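About Us

Tadham is a secondhand furniture and household goods store in the town of Urngate. We buy, repair and sell tables, chairs, dressers, doors and lamps, and we rent out pieces for short stays and local theater productions. The store is on Grewal Street, across from the old feed mill. 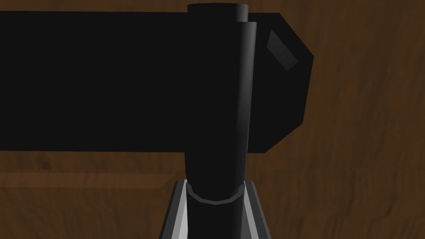
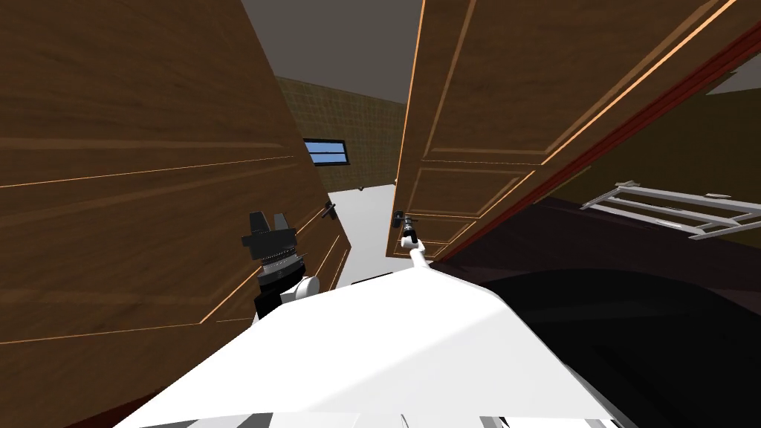
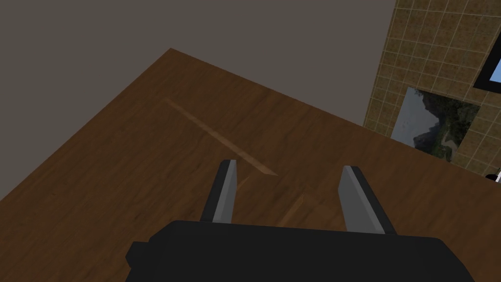 Computer-rendered views. The second has two wooden doors standing open and the third a large wooden tabletop.

How we started

The business began as a repair bench at the back of a hardware store. People brought in chairs with split seats and drawers that stuck. Many never came back for them, and after a few years there was more furniture waiting than there was floor. The hardware store closed and we took over the lease, sold what was unclaimed, and kept going.

We now have 3 rooms open to the public. The front room is for tables and seating. The middle room has bedroom furniture and mirrors. The back room is for doors, hardware and anything large, and it is the one most people miss, so please ask if you don't see the entrance next to the stairs.

What we buy

We buy solid wood furniture in any condition as long as the frame is sound. Surface damage is fine. We do not buy mattresses, cribs, upholstered recliners or anything that smells strongly of smoke. Send us a few photos and the measurements before you load the truck. If we make an offer, it is good for 14 days.

Whole-house clearances are handled by Sondus, our sister company, which has its own truck and crew. They work mostly in Urngate and the townships north of the river. Clearance visits are booked by phone, and January is usually their busiest month.

Repairs

Our workshop takes in regluing, caning, drawer repair and refinishing. In 2020 we finished 938 repair jobs, from single chair rungs to a church's full set of pews. Simple regluing is normally ready within a week. Refinishing takes longer and depends on the weather, as we do not run the spray room on very humid days.

We guarantee glued joints for 3 years. Bring the piece and your receipt. Finish wear is not covered.

Visiting

We are open Tuesday through Saturday, 10 to 5. Parking is behind the building, and the loading door is on the same side. Delivery inside town is free on orders over $104. Outside town we charge by the mile and will give you the price before you pay.

Returns are accepted within seven days for store credit. Rental pieces are due back by noon.

Page last updated June 12, 2021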